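Covering a Table with Paper for Messy Jobs

I've been putting paper down on my tables for years, mostly for glue, grout samples, shoe polish and the odd evening of sorting screws. My sister-in-law Katia Cirillo still swears by old newspaper, and every time she visits I find gray smudges on my elbows for two days afterward! So I gave up on newsprint and went over to plain white, and I'm never going back. You can see a dropped pin on it. You can see a crumb of dried glue on it. You can write on it, too, but I'll get to that.

First, the table. Wipe it and let it dry all the way. I did this in a hurry once in May, with the windows open and a damp tabletop, and the paper wrinkled up like a raisin and stayed that way. Now I wipe down after breakfast and don't lay anything until I've washed the dishes. I use a squirt of Clirkura on a rag, but warm water and a drop of dish soap is plenty (and cheaper).

Next, pick your paper. One giant sheet sounds like the dream, but I've wrestled with the big roll and lost. It curls, it creases, it slides off the far side while you're taping the near side. Two smaller sheets side by side are so much easier to handle, and when one half gets ruined you only swap that half. Butt the edges up against each other and don't overlap them, or you'll have a little ridge right where your pencil wants to go. Press the sheets under a stack of cookbooks overnight if they came off a roll.
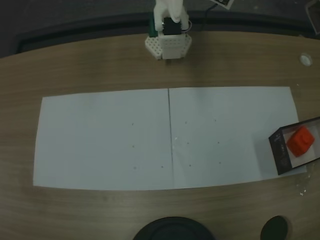 Two white sheets meeting in the middle of the table, with small dark dots for marks.

Don't fuss about getting it perfectly square to the table, especially if your table has a curved edge like so many of the rounded ones do. There's nothing to line up with! Square the two sheets to each other and let the table do what it likes around them. I leave a good margin of bare wood on my side so I have somewhere to rest my wrists and my coffee.

Now for the dots. I put small dark dots on the paper with a felt tip whenever I'm doing something where things have to go back to the same spot. Say you're gluing up a box and you need to lift it, wipe underneath and set it down again. Dot the corners first. Or you're laying out hardware for a shelf kit and the phone rings. Small is best, a fat dot leaves you guessing which side of it you meant. And test your pen on a scrap first, with a second scrap underneath, to see if it bleeds through. My old one did, and I have a freckled sideboard to prove it.

For holding the paper down, I use low-tack painter's tape, just short bits at the outside corners. My neighbor Cosimo Fabbri tapes the whole center seam on the underside, which makes a nice flat mat you can pick up in one go, so if you do a lot of this you might try his way. Whatever you use, peel it slowly and keep it low to the table. Leftover stickiness comes off most laminate with a dab of cooking oil on a soft cloth, then soapy water. Try a hidden spot first, please!

An open box set down on the edge of the paper makes a decent weight and a home for the bits you're working on. I keep mine at the right because I'm right-handed. Swap if you aren't. If there's a cord on your table, run it off the back and keep it away from your working side. I have dragged a full jar of buttons onto the floor by catching a lamp cord with my sleeve, and it was a 300-button jar, and I'm fairly sure the vacuum got a few.

When you're done, fold the corners in toward the middle and carry the whole mess to the trash like a parcel. Clean sheets with only a few marks go back in my drawer for next time. I got 7 jobs out of my last pair before the left one met the wood stain.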